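Gendcombe Public Library System – Staff and Patron Forum
Board: Policies and Services
Topic: Proposed change to study room booking limits

Posted by: iver_branch_desk

The Iver Branch is reviewing the rules for its study rooms and invites comment before the draft goes forward in July. Under the present rules, a cardholder may reserve a room for up to three hours a day and may hold as many future bookings as the calendar allows. The draft would keep the three-hour limit and cap future bookings at 5 per cardholder.

Last year the branch recorded 2,218 room reservations. Of these, 255 were not used and were not canceled. Patrons who came to the desk during those hours were often told that no room was free.

Comments may be left in this thread. Please keep remarks to the subject of bookings. Questions about fines or printing should go to the general board.

Posted by: flurnley_reader

I support the cap. I visit the Flurnley Branch most weeks, and the same few names are on the sheet from opening until mid-afternoon. A person who wants one hour to take a phone interview should have a fair chance at a room.

I would ask that the draft also state how long a room is held when the patron is late. The current wording says "a reasonable period," and each branch reads that in its own way.

Posted by: tutor_northside

I must register an objection. I tutor adult learners and meet them on a fixed schedule. Under the draft, I could reserve a little over a week ahead, and my students need to know the place and time well before that in order to arrange rides and child care. The unused bookings are a real problem, but the cap falls on people who do show up.

A better rule would be a penalty for missed bookings. Two missed reservations in a month could suspend booking rights for the next month.

Posted by: iver_branch_desk

Thank you both. On the matter of late arrival, the Iver Branch holds a room for fifteen minutes. The draft can be amended to state this for all branches.

On the matter of tutoring, please note that nonprofit tutoring may already qualify for a standing reservation under Section 4 of the room policy. The form is available at the desk. Paid tutoring does not qualify.

Posted by: tutor_northside

Section 4 requires a letter from a sponsoring organization. Independent tutors do not have one, whether or not they charge. I do not charge, and I was turned down last fall for lack of a letter.

Posted by: quiet_floor

With respect to the previous poster, a public room cannot be set aside every week for one person on that person's word alone. The letter is a modest requirement. I do agree that a penalty for missed bookings is fairer than a cap, and I would be content to see both.

I would also point out that the large room at Iver is often booked by one person while groups of four are sent to the small one. The draft says nothing on this.

Posted by: kovacevic_room_user

The Kovačević Room should be treated apart from the others. It is the only one with a door wide enough for my wheelchair, and it is booked through the same calendar as the rest. When it is taken by someone who could use any room, I have no second choice. Please consider a priority period – even the first two days after each date opens would help.

Posted by: flurnley_reader

I had not thought of that and I agree with it. It matters more than the cap.

Posted by: quiet_floor

Agreed, provided the room returns to general use once the priority period ends.

Posted by: iver_branch_desk

The request concerning the Kovačević Room has been added to the list of changes under review. The comment on group size has been added as well. The requirement for a letter under Section 4 is set by the library system and cannot be changed by a single branch, but the concern will be passed along.

For reference, the printed draft runs to two pages, and 200 copies have been placed at the Iver and Flurnley desks. Comments handed in on paper will be given the same weight as those posted in this thread.

Posted by: saturday_patron

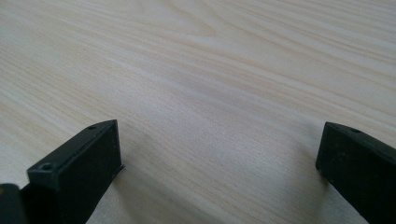

How long will a room be held if the person who booked it is late?
The Iver Branch holds a room for fifteen minutes, and the draft can be amended to apply the same period at every branch.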